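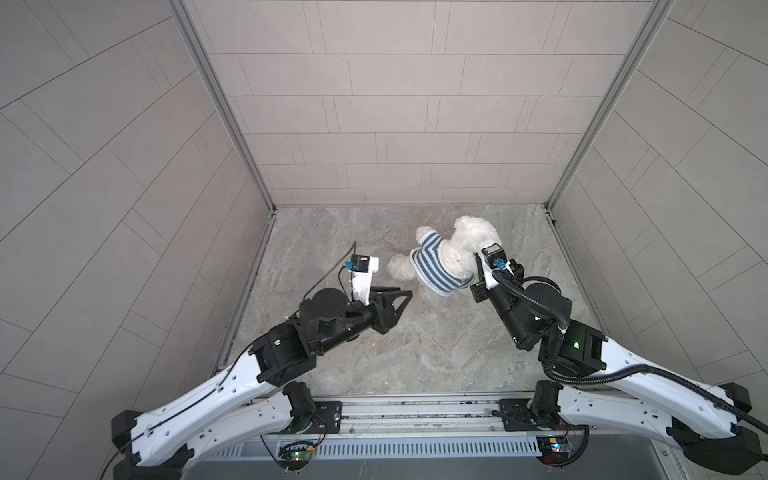
I finally got both arms running on one rail this month, after most of the summer with only the left one working. The rail is aluminum, bolted down through two black mounting plates, and getting those plates square to each other took longer than any of the wiring. For a test object I'm using a stuffed dog in a blue and white striped shirt. The fur is hard on the grippers and the shirt is easier, so I get two kinds of grip out of one toy. The right arm goes in at the neck and the left one is supposed to take a paw.

Posted in September by Cillian Moynihan
3 shares | 4 comments

The job I'm working toward is changing the dog's shirt. I'm a long way off. Right now I can hold the toy with one arm and tug at the hem with the other, and that's the whole routine.

Most of this month went into cables. The run from the right wrist camera kept snagging at the elbow, so it's now in corrugated conduit with a loop at the wrist and a run passing over the joint. The left side still has the plain thin cable along the link. I'll redo it when I have more conduit.

The camera brackets are printed. First version put the camera too close to the fingers and all I got was a blurry view of the fingertips. The new ones sit higher and I can see what's between the fingers when they're open.

Software is Flistance, which I run on an old desktop under the bench. It logs joint positions and both wrist cameras at up to 60 frames a second, though mine drops some when both arms move. I have 902 runs saved. Plenty of those are junk from before the plates were square and I should delete them.

Still to do:
- strain relief on the blue connectors
- a cover for the two small boards by the bases
- replace the left gripper screws, which back out after an hour or so

I'll post the bracket files once I've fixed the hole spacing.

Comments (4)

Yichen Tan
What did you use to square the plates? I've got the same problem on a shorter rail.

Cillian Moynihan
A machinist's square and a lot of loosening and retightening. Shim stock under one corner of the right plate.

Mairéad Tully
Threadlocker on those gripper screws, the blue kind. Mine stopped backing out.

Hiu-tung Lu
Would like the bracket files even with the wrong hole spacing, I'm drilling mine out anyway.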